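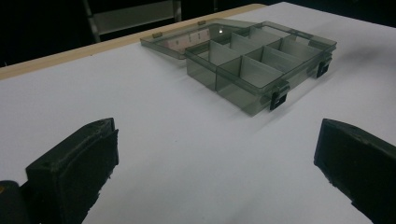

반투명 스모키 그레이 정리함, 뚜껑을 연 모습

익코프(Ikov) 작업용 상판 721
흰색 무광 표면 / 밝은 나무색 옆면

제품 소개

익코프 721은 집에서 손으로 일을 하는 분들을 위한 테이블 상판입니다. 재봉, 비즈 공예, 모형 조립, 시계줄 교환처럼 작은 부품을 많이 쓰는 작업을 먼저 생각하고 만들었습니다. 다리는 포함되지 않습니다. 이미 가지고 계신 다리나 서랍장 위에 올려서 쓰실 수 있고, 같은 회사의 다리 세트 Jandetti를 따로 주문하실 수도 있습니다.

저는 이 상판을 수입해서 판매하는 작은 가게를 운영하고 있습니다. 한국어로 설명을 쓰는 일이 아직 조금 어렵기 때문에, 이해가 안 되는 부분이 있으면 문의 게시판에 편하게 적어 주십시오. 천천히, 그러나 꼭 답변을 드립니다.

표면에 대하여

표면은 무광입니다. 스탠드 조명을 가까이 놓고 일하는 경우에 유광 상판은 빛이 눈으로 바로 돌아와서 피곤합니다. 721의 표면은 빛을 부드럽게 퍼뜨리기 때문에 바늘이나 작은 나사를 찾을 때 눈이 덜 힘듭니다. 다만 무광 표면은 연필 자국이 유광보다 잘 남습니다. 지우개로 먼저 지우고, 남은 자국은 물을 조금 묻힌 천으로 닦으십시오.

흰색은 한 가지만 있습니다. 회색 상판을 찾으시는 손님이 가끔 계시는데, 지금은 수입 계획이 없습니다.

옆면에 대하여

옆면에는 흰색 층을 덮지 않았고 밝은 나무색이 그대로 보입니다. 이것은 Ikov의 오래된 방식입니다. 옆면에는 오일이 얇게 발라져 있습니다. 건조한 방에서 쓰신다면 일 년에 한 번, 3월쯤 난방을 줄이는 시기에 오일을 다시 발라 주시면 좋습니다. 저희는 Pichon 가구 오일을 같이 판매합니다. 색이 들어간 오일은 흰색 표면의 가장자리에 스며들 수 있으므로 사용하지 마십시오.

모서리는 손목이 닿아도 아프지 않을 정도로만 살짝 둥글게 깎았습니다. 많이 둥근 모서리를 원하시는 분에게는 맞지 않을 수 있습니다. 클램프를 물려서 쓰시는 분들은 이 모양을 더 좋아하십니다.

설치 방법

상판의 아래쪽에는 나사 구멍이 미리 뚫려 있습니다. 구멍의 위치는 Jandetti 다리에 맞춘 것입니다. 다른 회사의 다리를 쓰실 때에는 새로 구멍을 내셔야 합니다. 이때 드릴 날에 테이프를 감아 깊이를 표시하십시오. 너무 깊게 들어가면 표면이 올라올 수 있고, 이런 손상은 보증이 되지 않습니다.

혼자서 뒤집기에는 무거운 편입니다. 바닥에 담요를 깔고, 가능하면 2명이 같이 작업하십시오. 나사는 처음부터 끝까지 조이지 말고, 모든 나사를 반쯤 넣은 다음에 순서대로 조이시면 다리가 비뚤어지지 않습니다.

관리

평소에는 마른 천으로 충분합니다. 본드나 물감이 묻었을 때에는 마르기 전에 닦으십시오. 아세톤은 쓰지 마십시오. 표면이 누렇게 변한 상판을 수리해 달라는 문의가 들어오는데, 대부분 아세톤 때문이고 고칠 방법이 없습니다. 뜨거운 다리미나 글루건은 반드시 받침 위에 놓으십시오. 커팅 작업에는 매트를 깔아 주십시오.

함께 쓰면 좋은 제품

Jandetti 다리 세트: 높이 조절이 됩니다. 앉아서 쓰는 높이만 있고, 서서 쓰는 높이는 없습니다.
Pichon 가구 오일: 무색이고 냄새가 약합니다.
Rosturix 미끄럼 방지 패드: 서랍장 위에 상판을 올려서 쓰시는 분에게 권합니다. 나사를 쓰지 않아도 상판이 잘 밀리지 않습니다.

배송과 보증

제품 번호는 721-421입니다. 주문하실 때 이 번호를 확인해 주십시오. 비슷한 이름의 짧은 상판이 있어서 잘못 주문하시는 경우가 있습니다. 다음 입고일은 5월 8일이고, 예약하신 순서대로 보내 드립니다.

보증 기간은 2년입니다. 휘어짐과 표면의 들뜸은 보증에 포함되고, 칼자국과 열에 의한 자국은 포함되지 않습니다. 포장 상자는 받으신 후에 바로 버리지 마시고 상판의 네 모서리를 먼저 확인해 주십시오. 모서리에 문제가 있으면 상자와 같이 사진을 찍어서 보내 주시면 교환해 드립니다.

제주와 섬 지역은 배송비가 추가됩니다. 금액은 주문 전에 문의해 주십시오.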